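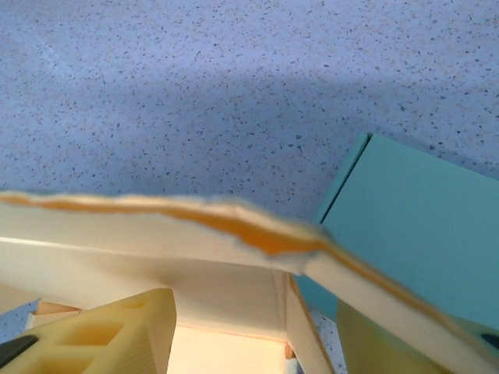 Cut the whole edge off and don't bother with glue, was the reply I got in the paper crafts section, and it may be right, but I would like a second opinion before I take a knife to anything. I have a stack of thick pale board strips and some boxes in different colors that I use for holding supplies and for building small display stands. Some of the edges have started to come apart. The worst is a cream-white strip with an orange layer, where the paper has torn along the upper edge and left ragged white fibers on both sides of the orange.

I don't know exactly what the board is. It could be foam board or it could be several layers of cardboard stuck together. It came in a mixed lot of more than 200 pieces with no labels. The longest are 1,220 mm and the shortest are scraps you could use as bookmarks. The boxes came separately and most of them are in better shape.

What I need to know:

Can a torn edge like that be made neat without trimming it?
If I do trim, how do I get a straight cut through something this thick?
How should I store the boxes and the strips so they don't get more damage? At the moment everything ends up on the kitchen counter and gets moved twice a day to make room for cooking.

I have a Flallen utility knife, a metal ruler, white glue and a bone folder. I don't want to buy a lot of equipment for this.

Asked by counterspace, in Home and Crafts

3 answers

pastepot

You can save a torn edge if the paper is still attached at the bottom of the tear. If it has come off completely there is nothing to glue back and you have to trim or cover.

First find out what you have. Take a scrap you don't care about and press your thumbnail into the cut side. Foam gives and mostly comes back. Layered cardboard either doesn't give at all or stays dented. If there is a wavy layer inside, it is corrugated. Do this on a scrap and not on a good piece.

For either kind, the repair is nearly the same. Brush off the dust. Put a very thin coat of white glue under the loose paper with a toothpick or a strip of stiff card. Push the fibers down in the direction they tore, using the bone folder with a piece of baking parchment between it and the paper. Too much glue will make the paper ripple, and on the foam kind it can also bow the whole strip. Put it under a flat weight and leave it for 60 minutes, longer if the kitchen is damp. A cutting board with a couple of cans on it is fine.

The fibers will still show a bit where the two colors meet. If that bothers you, cover the edge with a strip of paper. Cut the strip three times as wide as the board is thick, fold it lengthwise in thirds, and wrap it over.

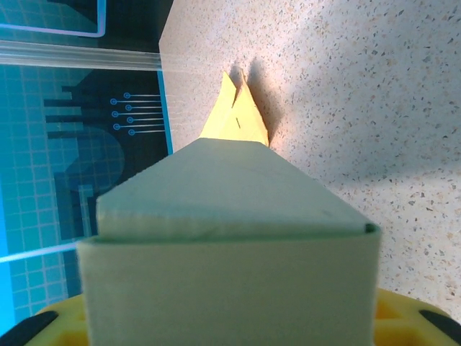
Paper tape with a matte surface works for the same job and is quicker, but pick the color in daylight. I once used what I thought was a cream tape and it looked gray next to the board. Shiny packing tape will hold fine and look bad.

On storage, strips should lie flat with the long ones at the bottom. Standing them in a corner is what bends them. If you have a bed with some room under it, that is the best place in most apartments. Keep them off a basement floor.

Comment from counterspace: Thumbnail test done on a scrap. It stayed dented, so that one at least is cardboard. Will try the glue tonight.

Comment from pastepot: Go light on the glue.

mrs_ferrule

just throw the bad ones out, if you have 200 of them you wont miss a few. you can get new board at any art store

Comment from counterspace: I know, but some of the colors I can't match.

quarterfold

The first answer covers the glue. I would trim anything with a tear deeper than the thickness of the board, so I'll answer the cutting and storage parts. I make presentation boxes in small numbers and this is how I do it.

1. Clear a whole stretch of counter before you start. Half the torn edges I get are from dragging a piece across something else, usually the corner of a box. Put away loose folded paper, pens and small scraps too. If a scrap gets under the board while you are cutting, the ruler will rock and you lose the line.

2. Lay down a cutting mat or a thick piece of waste board. A thin printed mat may not be made for cutting, so check it before you put a blade on it. Stone counters ruin blades and other counters get scratched.

3. Sort the boxes by what shape they are in before you decide what to fix. Look at the corners first, then the folds, then the flat faces. A small dent in a face can be left alone. A corner where two layers have moved apart should be glued now while it is a small job. If there is a colored line showing along a side, look closely to see if it is part of the design or an inner layer starting to show. You don't want to trim off a stripe that is supposed to be there.
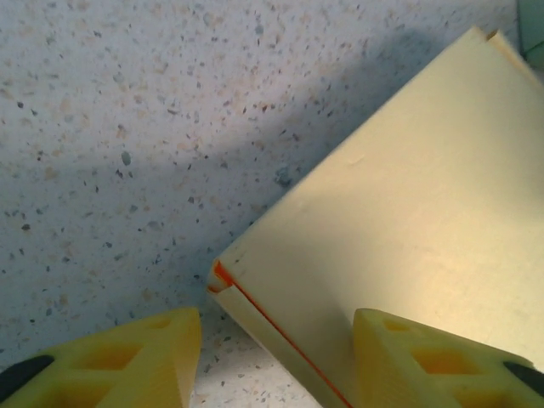 4. Put a fresh blade in the knife. I use Cutari blades, but any brand is fine when it's new. A dull blade pulls the top paper instead of slicing it, and you get the same ragged edge you are trying to get rid of.

5. Mark the cut at both ends and in the middle with a hard pencil. Line up the ruler on the part you want to keep, so that if the knife slips it goes into the waste side. Clamp one end if the strip is longer than your ruler.

6. Make the first pass very light, only enough to cut the top paper. Then go over it again with a little more pressure each time. Four or five passes is normal on thick board. Keep the knife upright. If it leans, the cut comes out slanted and the piece won't stand square against its neighbor.

7. Rub the cut edge with fine sandpaper wrapped around a block, one direction only. Skip this on foam, it makes crumbs.

For the boxes, store the light colors apart from the dark ones. Turquoise and green can leave marks on cream if they rub together, especially with matte paper that has no coating. A sheet of tissue between them is enough. Don't stack a heavy box on an empty one. I keep mine on a Dirura wire shelf with a piece of flat board over the wires, otherwise the wires leave lines in the bottoms.

If the counter has to stay in use for cooking, get one large tray and keep the whole project on it. Then you move the tray and not the pieces. Steam is bad for all of this stuff, so carry it out of the kitchen when you have a pot going.

Comment from counterspace: I hadn't thought of a tray. I trimmed two strips last night and the light first pass made a big difference. The orange layer came out clean on one. On the other I leaned the knife and have to do it again.

Comment from quarterfold: You can sand out a small slant if it's cardboard. Hold the strip flat against the edge of the counter so only a little sticks out past it, and keep the block straight up and down.

Comment from pastepot: Did the glued one lie flat?

Comment from counterspace: Mostly. One end lifts a little. I have it back under the cans and will leave it there until tomorrow.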